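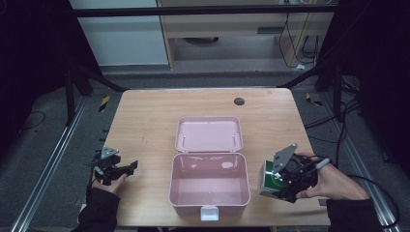 A pink plastic storage box, open and empty on a wooden tabletop.

The tidy home that never quite arrives

Every August, Hilkka Kuusisto clears out her hall cupboard. She has done it for ten years, and each time she buys a few more boxes to put the contents in. Last summer she had to find room for the boxes.

"I had a box of lids," she says. "Only lids. I'd kept them in case."

The storage trade would call Kuusisto a good customer. Zillia, a mail-order firm with a glossy catalogue and a fondness for the word "calm", sells 300 kinds of tub, tray, crate and drawer insert. Its website promises that a sorted home leads to a sorted mind. I asked the company what this was based on and was sent a discount code.

Remo Schnyder charges by the hour to put other people's belongings in order, and he is less sure of the promise than his suppliers are. When he started out he would arrive with a car full of containers. Now he brings bin bags and a marker pen, and tells clients to buy nothing until he has left.

"People want to shop first," he says. "It feels like starting."

His rivals at Huttunen take the other view. Their three-visit package includes a full set of matching boxes, printed labels and a follow-up call. Impi Kauppinen paid for it after her second child was born. Her kitchen looked marvellous for two weeks. Then her husband, Ville Heinonen, put the rice in the box marked pasta, and that was more or less that.

"The labels are still up," Heinonen says. "You just have to know they're wrong."

I should admit to a cupboard of my own. It holds a stack of Dreso crates, bought in a January sale, which were meant for winter clothes and now contain cables. I couldn't tell you what half the cables are for. I have labelled them "cables".

Tiruwork Kassa, who runs a second-hand shop near the station, sees where much of it ends up. Storage boxes come in every week, many still with the price sticker on. She sells them cheaply at the front of the shop, and they go quickly.

Kuusisto bought two there in the spring.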